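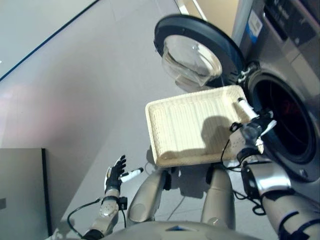 One reader wrote to me after my last report that a laundry at a factory must be the most boring part of the visit, and that I should go directly to the weaving hall. I did not follow this advice, and I am glad.

The open day at the Grirberg towel mill in Clullard was on Monday, December 4, 2023. We were 16 visitors, and the guide gave us shoe covers and ear plugs at the gate. In the test laundry every new cloth is washed many times before it may be sold. The guide explained that a hotel towel must survive 200 washes, and the edges usually become weak first.

After this we saw the weaving hall, where the noise is very strong even with the plugs. One roll carries over 1000 metres of yarn. I understood only half of the talk there, but the patterns of the Laxdal series were beautiful, especially the dark blue one.

Lunch was soup and bread in the canteen. The shop sells second quality towels at a good price, and I bought two. The bus back to Musano leaves only once in the hour, so look at the timetable before you pay.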